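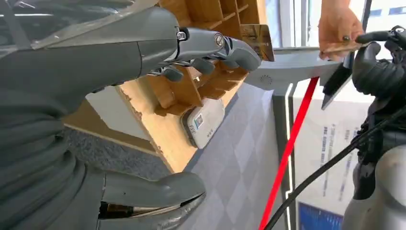

Il faut poncer avant de ranger quoi que ce soit dedans, me répétait-on en juillet, sinon les chants du contreplaqué accrochent tout. J'ai fini par le faire, grain fin, case par case, et ça m'a pris deux soirées.

Le casier vient d'un dépôt de Jaltitz, derrière l'ancienne gare. Je l'ai payé 88 euros. Chez Bellik, le modèle le plus proche était à 174 et les cases étaient trop grandes pour ce que je voulais y mettre. Le bois est clair, sans vernis, et je l'ai laissé comme ça.

Je cherchais un meuble à petites cases depuis le déménagement. Les chargeurs, les piles, les pelotes de ficelle et les clés de la cave traînaient dans une boîte Vadent qui ne fermait plus. Maintenant chaque chose a sa case - enfin, presque. Les rallonges ne rentrent pas, elles sont retournées dans le placard.

Pour l'instant il est posé sur la moquette grise. J'avais pensé le fixer au mur, mais la cloison du bureau sonne creux et je n'ai pas les bonnes chevilles. J'irai voir chez Hamel samedi.

Reste la question des étiquettes. J'ai essayé le ruban de masquage, ça se décolle au bout de quelques jours. Si quelqu'un a une marque de papier collant qui tient sur du bois brut, je prends.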